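# The Winter at Leclerc Harbour

The barque Bradivora left her home port with 80 men aboard, a hold full of trade goods and orders that few of those men had been shown. Her commander, a career officer passed over twice for promotion, had been told to chart the southern coast as far as the season allowed and to return within two years. He was gone for nearly four.

What is known of the voyage comes from three sources. The first is the ship's log, which breaks off for eleven weeks without explanation. The second is the commander's published account, written for subscribers and polished accordingly. The third is the private journal of the surgeon's mate, a bundle of 736 pages that lay unread in a family house until the contents were offered for sale.

Abdelilah Kabbaj, a historian of navigation, spent six years transcribing the journal. His edition, issued by the Tevham Press in August, prints the text in full for the first time, with the mate's spelling left as he wrote it.

"The published account gives us a harbour discovered, named and claimed in an afternoon," Kabbaj writes in his introduction. "The journal gives us a crew too sick to leave it."

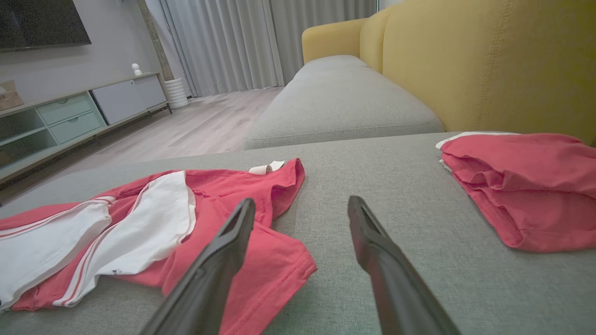
The harbour in question is Leclerc, a narrow inlet on the western side of the cape. The Bradivora entered it in poor weather with a sprung foremast and scurvy among the crew. The commander recorded that he stopped to take on water. According to the mate, the ship stayed the whole winter, and the men lived ashore under sailcloth while the carpenter searched the valley for a tree of sufficient length.

Relations with the people of the inlet take up much of the journal. The mate was a patient listener, and he compiled a word list of almost 1000 entries, arranged by subject: tides, fish, kinship, weather. He recorded the names of those who taught him and noted where two of them disagreed over a meaning. The commander's account reduces all of this to a single paragraph on the exchange of nails for potatoes.

The word list has drawn the closest attention since the edition appeared. Several terms for currents and shoals had been thought lost, and descendants of the inlet's families were consulted on each of them before publication. Their corrections are printed in the margin beside the mate's own entries. Where they asked that a passage be withheld, a blank line marks its place.

The journal is less dependable on matters of seamanship. The mate confused bearings, and his sketch of the anchorage places the reef on the wrong side of the channel. Kabbaj corrects these errors in his notes, drawing on the log of the Meltomano, a whaler that called at the inlet some years afterwards and found the remains of the carpenter's saw pit.

The Bradivora sailed in spring with a new foremast and a reduced crew. Nine men had been buried above the beach. Two others chose to remain, and the commander entered them in the log as drowned. One of them was alive when the Meltomano arrived, and he came aboard to ask for tobacco and news of home.

The edition runs to two volumes, with 100 plates reproduced from the mate's drawings. A smaller volume containing the word list alone is in preparation and will be supplied to schools in the district without charge.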